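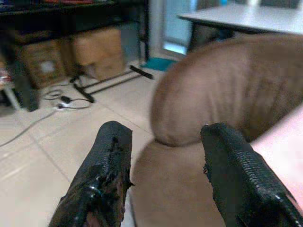 Wrist camera view, fingers open, brown plush item between them. Left finger covering worn and frayed, right finger woven or knurled.

Trestik Soft Goods Set: README and data card

What this is

Notes and recordings from our trial of the Trestik gripper kit, sold by Drulberg as a ready-to-run package for picking up soft household items. The set holds 200 episodes, recorded in a tiled room with ordinary furniture and clutter. We paid for the kit ourselves and owe Drulberg nothing.

Claims we wanted to check

The sales sheet says 99 per cent of grasps on soft goods succeed "out of the box". It doesn't say which soft goods, how many tries, or what counts as a success. We asked twice and got the same sheet back both times. Treat the figure as advertising until somebody shows their working.

The sheet also calls the finger coverings long-wearing. Look at the left one in the picture above and make up your own mind. Torn flaps near the tip catch on fuzzy fabric, and a grip that depends on a snag shouldn't be credited to the software.

Contents

episodes/ one folder per attempt, wrist video and gripper position
labels.csv outcome, item type, finger covering, notes
rejected/ 11 attempts with missing or scrambled gripper readings
These 11 are extra to the 200. Please don't fold them back in.

How outcomes were labelled

held: item off the surface and still gripped at the end of the clip
slipped: item lifted, then lost
missed: fingers closed on nothing, or on the surface underneath
unclear: the labeller couldn't tell from the video

We kept "unclear" as its own label. Drulberg's software has no such category and appears to log those as successes, so its totals won't match ours.

Known problems

Close items blur badly in the wrist view, and a large plush can hide most of what's behind it.
The coverings don't match left to right. Don't use this set to compare materials.
The last 50 episodes were recorded at a slower closing speed. See the speed column.
One room only. We wouldn't trust a model trained on this anywhere else without more data.

Licence and contact

Free for research and teaching. Credit Rillonia. Corrections go to the issue tracker, with the episode number please.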